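Wirnen hand, sorting starter kit: worth it?
Forum > Arms and Grippers > Kits and Reviews

plakau_pete
Has anybody bought the sorting kit for the Wirnen hand? $1,062 on top of the hand itself, and the product page is mostly adjectives. I'd like to hear from someone who has paid for it.

hirnum_owner
Had mine since October. You get the software, a grasp library and a PDF telling you to find your own objects. Setup took 2 evenings, one of them spent on the license server. My test is fruit in one basket, office stuff in the other, labels written straight on the table because I'm classy.
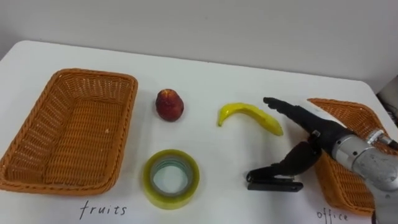 #4 | Hervé Gaillard
Is that the stock grasp library? I ask because the flat pinch on mine treats a stapler as a philosophical problem.

#5 | hirnum_owner
Stock, yes. Round fruit is fine. Banana is fine if you're patient. The stapler I'd call a work in progress, and tape rolls it wants to grab by the rim whether or not that's wise.

#6 | yaman_fan
So you paid a thousand bucks for a thing that puts away a banana. The Yaman two-finger does this for a third of the money and you don't have to calibrate a thumb.

#7 | Hervé Gaillard
Two fingers are great until you want to do anything besides pick up and put down. I have both. The Yaman is in a drawer.

#8 | yaman_fan
Then sell it to me. And he IS only doing pick up and put down.

#9 | hirnum_owner
Fair. If sorting was all I wanted I'd have gone cheaper. Support did answer my ticket in 8 days, with a link to the PDF.

#10 | plakau_pete
Thanks, I think. Going to wait for the next firmware and see if the stapler thing gets fixed. Hervé, how much for the drawer Yaman?

#11 | yaman_fan
Get in line.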